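Counter space: what stays out and what goes in a cabinet?
Started by grambridge_nisha, 29 January 2018

grambridge_nisha wrote:
We rent a place with one run of counter and two upper cabinets. I cleared most of it on Saturday and by Sunday night it had filled up again. Photos first, then what I need help with.
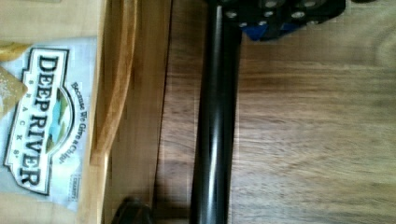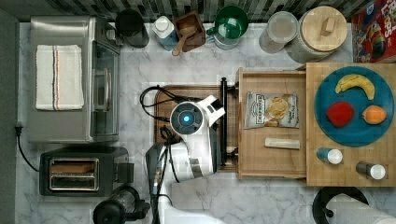

My question is about the stuff along the backsplash. My husband wants everything he uses daily left out, and I want a bare counter. The big glass jar with the round wooden lid can stay, since it's heavy and I don't want to lift it down from a shelf. The pitcher, the canister and the cereal I'd put away. The Deep River chips have no place at all and end up wherever there's a gap.

satish_k wrote:
Toaster and toaster oven both? Pick one. You'd get a good piece of the left side back.

grambridge_nisha wrote:
He says the toaster oven takes too long for two slices. I've lost that one already.

Ravindra Y wrote:
Don't agree with Satish. We got rid of our toaster in March and bought another one 4 weeks later. I'd move the dish towel before anything else. I wouldn't keep cloth on top of a toaster oven, folded or not. Put a hook on the side of a cabinet.

satish_k wrote:
Fair point on the towel. I still say one toaster.

skinunen wrote:
Cereal goes up high, chips go in a bin in the lower cabinet. We use a Negi wire bin for anything in a bag. Clip the bag and stand it up – if it's lying flat it gets crushed by whatever lands on it next.

Vivek Maurya wrote:
I'd leave the cutting board where it is. If it's out you use it, if it's in a cabinet you cut on a plate. Coffee maker stays too. The wooden box with the scoop could go on a shelf unless you're in it every day.

grambridge_nisha wrote:
Every day, yes. The box stays. Ordering a hook and two bins tonight. Does the Negi one fit a 12 inch deep cabinet?

skinunen wrote:
Mine does, with the door closed. Measure inside the frame, the hinges take a bit.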